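Section 8. Storing Phones in the Jendley Desk Bin

Use this section to put phones away at the end of a shift, or whenever the desk is needed for other work. It applies to the open bin without a lid (part 683). For the lidded bin, see the Rustmont supplement.

Before you start

Wipe the tabletop with a dry cloth. Unplug the phone from its charger and remove any clip-on stand. Leave the case on.

1. Set the bin on the right side of the table with its long side running front to back.
2. Lay the phone face down near the middle of the table.

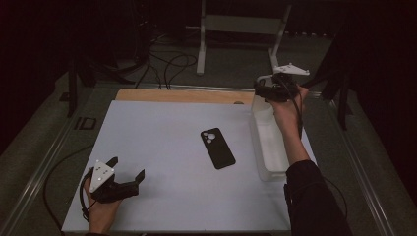
3. Check the back of the case for grit, especially next to the lenses. Brush it off with the soft brush. Do not use spray cleaner.
4. Lock the screen and set the ringer to silent.

Note: Phones with a Trenell wallet case do not fit upright. Store them flat in the Lakatos drawer tray.

5. Hold the phone by the lower half and stand it on its bottom edge. Keep your grip clear of the lenses.

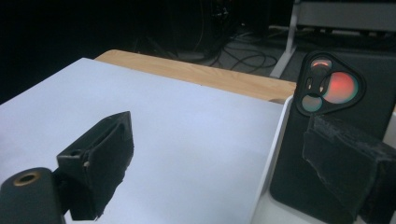
6. Lower the phone into the bin and let go only when it rests on the bottom.
7. Repeat for the other phones. Turn them all the same way, with the backs toward the left wall of the bin.

CAUTION: Do not drop phones into the bin or stack one on top of another. Do not store keys or loose chargers in the same bin.

CAUTION: Keep the bin out of direct sun. Do not store a phone that feels hot. Leave it on the table until it cools.

To clean the bin, empty it and wash it with mild soap and water. Let it dry fully before putting phones back. Replacement bins can be ordered under part 253.

Revised Sep 14, 2024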